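Ticket 7-200: Live vote tracker stuck on "debate in progress"
Opened 10 Sep 2020, status: solved

Hi again, me with the Skulel tracker! I run the little page that follows the Wultedport council votes, and last night it never moved past "debate in progress" even though the sanctions motion had been voted down well before I went to bed.
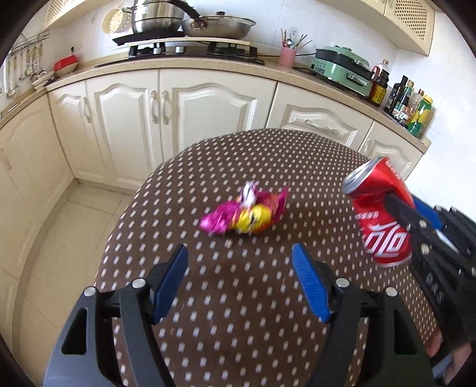
So first I reloaded the feed (twice, no change), then I cleared the cache and logged out and back in. Still stuck. The Fukard plug-in was showing green the whole time, which threw me off for ages.

Update 1: Looked in the log and found 44 lines all saying "motion type unknown." The council clerk's office now lists foreign policy statements as "declarations" and my filter only knows "motions" and "bylaws." Argh!

Update 2: Added "declaration" to the filter list, saved, restarted. The result popped up right away, 11 in favor, but the against column was blank. Tried the Pintér template in place of the old one and both columns filled in.

Update 3: Ran it on the older sessions too and they all load fine, except one from last November that has no vote in it anyway (they just talked and went home).

Closing this. Could you please add "declaration" to the default list though? I can't be the only one following these debates from my kitchen!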